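The Town That Takes In Everyone's Sheets

By Signe Ingvarsson

The first van reaches the Flondberg laundry before six in the morning. By then Maximiliano Vallejo has the boilers up and the back doors open, and the bags come off the van in the order the guesthouses were visited, north shore first.

Flondberg has 3818 residents and more guest beds than it can easily keep in clean linen. For years each guesthouse did its own washing in a basement or a shed. Drains backed up in the summer, and the water bill was a regular quarrel at town meetings. In the end seven owners put money together and leased the old dairy on the harbor road. They named the business Ultine, after the stream that runs behind it.

Vallejo had worked in hospital laundries before he moved here. He was hired to set up the machines and stayed on as manager. His staff is three people in winter and more from April on, when the ferry goes back to its full schedule.

A busy Sunday brings in 200 bags. Sheets go through quickly, because they are flat and mostly the same size. Towels take longer to dry. Quilts and padded covers are the slow part of the job, and Vallejo keeps one washer for them alone. If they come out with any damp in the filling, they go back in.

The guesthouses pay by weight, weighed dry on arrival. Some of the smaller owners thought this was unfair to anyone who used heavy towels, and one of them, at the Flaver, still does. She has gone over to a thinner towel and says her guests have not complained.

Stains are handled by hand at a long steel sink. The rule at Ultine is cold water first. Makeup and sunscreen are the usual trouble, and rust marks from old radiators are the worst. Anything that can't be cleaned is cut up for rags and charged to the house at half the price of a new piece.

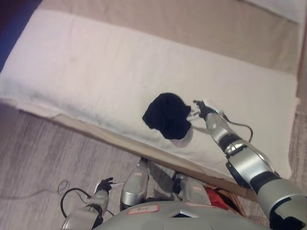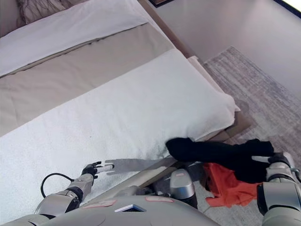 Most of the arguments between the laundry and its owners are over what counts as clean. Vallejo would like the houses to check their beds in daylight and send back whatever they find. Many don't, and a piece can go around several times before anyone pulls it. White terry is the hardest to judge. A faint grayish smudge near the side of the bed, on a towel or blanket with a slightly pilled surface, is easy to pass over when the room has to be ready by three. He has asked for a separate bag for doubtful pieces, and so far the Flaver and the Vi use one.

The Vi is the largest of the houses and the only one that stays open all winter. It sends a van of its own on weekdays and would like a night shift at the laundry during the high season. The smaller owners are against it. They would be paying toward wages for hours they don't need, and two of them live across the road from the dryers.

A vote is expected before the summer. Meanwhile Vallejo has priced a second dryer for the quilts, which would go where the dairy kept its cheese racks. The floor there slopes toward a drain and would have to be leveled first.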